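We use cookies to remember your basket and to see which pages people visit. Accept all / Manage settings

Minberg desk, pale beige

The Minberg is a plain desk for a study, a bedroom or a shared office. It has a light wooden top with a faint lengthwise grain, rounded corners and a cable grommet at the back right. It comes without drawers, a shelf or a modesty panel. If you want storage, buy the Roson pedestal separately and push it under either end.

We have sold the Minberg for seven years and changed it once, in August of last year, when the corners were given a wider curve. If you are matching a new desk to an older one, tell us when you order. Malcolm Lambert in the workshop keeps the old template and can cut the earlier corner for a small charge.

The top

The colour is a pale beige and varies a little from one top to the next. Fine seams run across the desk and the grain runs along it. We don't stain it. Under a warm bulb it looks yellower than it does by a window, so ask for a sample before you order if the shade matters to you. Samples are free and we send up to 2 per address.

The finish is matt. Wipe it with a damp cloth and dry it straight after. Washing-up liquid is fine, but cream cleaner will leave shiny patches. Felt tip comes off most of the time if you get to it the same day. Hot mugs will mark it.

Cable grommet

The grommet is a round white disc that sits flush with the top, with a small slot in the middle. It lifts out with a fingernail. A normal plug won't go through the slot, so take the disc out, feed the plug down, then put the disc back round the cable. Replacement discs are in the spares section. We can fit the grommet at the back left if you ask before the top is cut.

Legs and assembly

Legs are sold with the desk and go on with the key in the box. Lay the top face down on a blanket, fit the legs finger tight, turn the desk over with someone on the other end, and tighten up once it is standing. Allow 30 minutes.

Each foot has a screw pad for uneven floors. Check the bolts again after the first month.

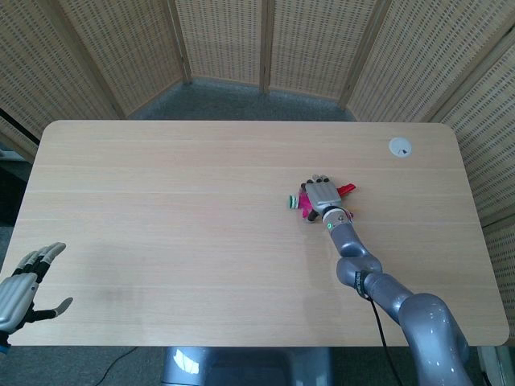
Minberg top in pale beige, with the white grommet at the back right corner.

Delivery

Desks go out flat in one carton and need a signature. We deliver to the front door. Upstairs delivery can be booked with Tracey Bellamy in the office, who will want to know about tight turns and low ceilings. We keep over 200 tops in stock, so most orders leave within the week. Left-hand grommets and old-pattern corners take longer.

Returns are accepted if the legs have not been fitted. Keep the carton until you are sure.

Page updated 10 May 2024

Related items
Roson pedestal, three drawer
Đồng desk lamp
Dratar monitor stand
Minberg spare grommet disc, white
Minberg screw pads, set of four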